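Grusden Club Kit: Arm and Hand Set for Student Teams

Home > Classroom and Club > Kits

The Grusden Club Kit is a tabletop manipulation set for high school robotics clubs and first-year college project groups. It covers the two household rounds of the Mornau Student Challenge, table clearing and shelf reach, and is sold to schools and registered clubs only.

Each kit serves one team of up to 14 students working in shifts. Setup takes one club meeting if the computer is ready beforehand. 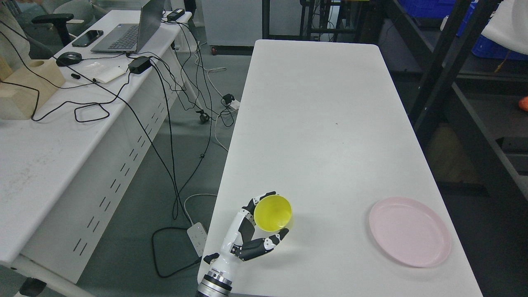

Table clearing is the round most teams start with. The task sheets begin with a single piece of tableware and add more as the team improves. Rim grasps come first: on a round bowl like the yellow one, the upper fingers go over the rim and the lower finger goes underneath. Plates are covered on a later sheet and need a lower approach. Any table with a flat top will do, and the tableware is not included.

In the box:
Task sheets, 25 per round
Pirnel control software, 2 licenses
Printed team logbook, 50 pages
Spare fasteners and hex keys

Arms and hands are ordered separately so that clubs can use what they already have. See the Dinsa compatibility list before ordering.

Shelf reach uses an ordinary shelving unit with at least two levels. Teams plan a path to a named shelf and back without touching the uprights. Route the wrist cable with enough slack for the top level and check it again before each run.
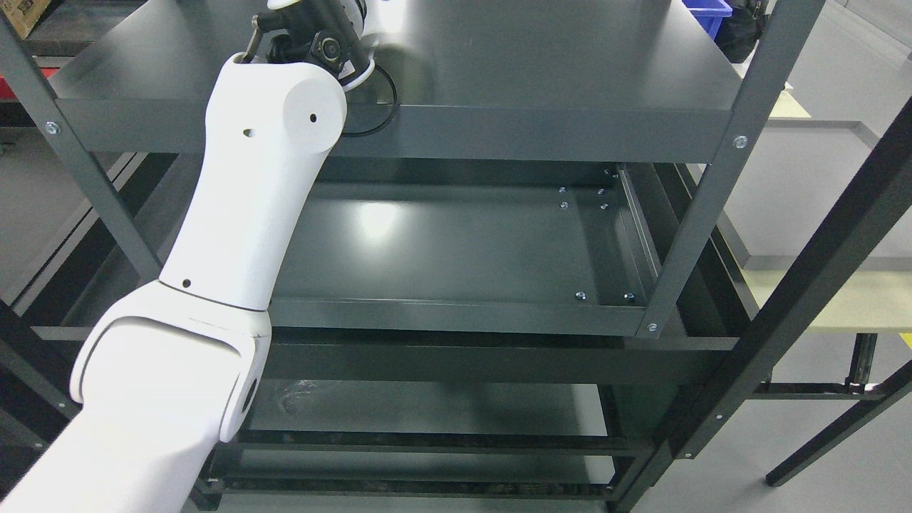
Shelf reach, arm raised toward the top shelf.

Supervision: one adult per kit whenever the arm is powered. Keep students outside the marked reach area.

Availability: orders placed by December ship before the spring season. School purchase orders accepted. Replacement logbooks and task sheets can be ordered singly from the Parts page.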